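From the Bench: Looking After the Table Six Grippers

If you've been reading these for a while you know I usually write about software, and you also know I usually get three emails telling me to write about the hardware instead. Fine! You win. This month is all linkages, pins and cable loops, and the pair of hand-held grippers I've been looking after at table six since we set it up for the bowl and plate work.
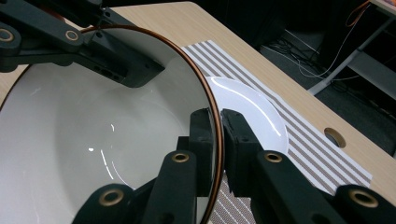 BRISTOW, February

Let me start with the bowl, which has caused me more trouble than any part with a motor in it. It's a big glossy white thing with a copper-brown band on the rim, and the only sensible way to hold it with this tool is to pinch the edge, one finger inside and one outside. That means all of the weight hangs off a very thin bit of contact at the tips. If the fingers close even slightly out of parallel, the bowl rolls in the grip, and you feel it in your wrist before you see it on the recording.

So most of my week goes into keeping the fingers parallel. The linkage on this design (we call ours the Gundley, after the shop that cut the first set) has pivots with brass-colored rings in them, and those pivots are where the trouble begins. They wear. They wear slowly, and then one Tuesday they don't feel right anymore and you've got a gripper that closes like a pair of kitchen scissors that's been used on wire.

My routine is pretty dull. Before the first session I hold the tool upside down, open it all the way and wiggle each link sideways with a fingernail. A tiny bit of play is fine. If I can hear it click, that link comes out. I wipe the pivots with a dry cloth, never an oily one, because oil finds its way to the fingertips and then you have a very exciting morning with ceramics. Then I close the fingers on a strip of ordinary printer paper and tug. The paper should hold along the whole length of the tip. When it swings around one corner, the finger screws need a quarter turn and another try.

I log every open-and-close, too. The left tool went 1769 cycles before I had to touch it, and the right one went 605. Same parts, same batch, same person putting them together (me). I stared at those two numbers for a whole lunch break before I took the right one apart and found I'd pinched a washer on assembly. Embarrassing, but at least it was cheap. I now swap the pivot rings at 2000 no matter how good they feel, and the old ones go in a jar marked Tóth, which was the name of the project they were first bought for and which I will never get around to relabeling.

The other half of the job is cable. Each gripper has its own black cable trailing back along the forearm, and how you dress it makes a bigger difference than I expected. Too tight and it pulls the tool off line whenever you reach for the far side of the table. Too loose and it drags across the placemat. I like to set mine while standing in the working position with both arms stretched out, and then leave enough slack to turn each wrist over completely. Do it with your arms at your sides and you'll be doing it again in ten minutes. (Ask me how I know.)

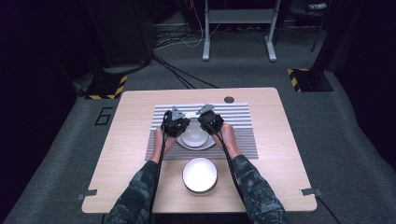 Both grippers at the bowl and plate, with the second bowl waiting on the bare wood.

Working two tools that close together is where all the fussing pays off. There isn't much room around a bowl sitting on a plate, and those gray fins at the front stick up quite a bit, so I practice the approach a few times with the fingers open before anything gets lifted. Come in from both sides, keep the bodies level, squeeze gently. New people nearly always squeeze too hard. I tell them to close until the bowl stops them and then quit.

The placemat does more for us than it gets credit for, by the way. I use the stripes as a ruler! Line the mat up square with the table first, then put the plate down, and it's much easier to get back to the same starting layout after a break. We tried a plain mat for a while and I was forever nudging things by eye and arguing with myself.

One thing still on my list is the floor. The cables back behind the table have been multiplying, black ones and white ones and orange ones, and I would like to get them bundled before we move on to the next set of tasks. I've ordered 67 hook-and-loop ties from Astel, a number I arrived at by walking along the cables with a pencil and then losing my place and adding a few. If you have a favorite way of labeling both ends of a cable that doesn't peel off after a month, please write in. I've tried masking tape, I've tried colored tape, and I've tried remembering.

Next issue I'll go through the fingertips themselves, including which pad materials I've given up on and the one I keep going back to. I'll post the full pivot swap checklist along with it, once I've typed it up from the back of the envelope it's living on.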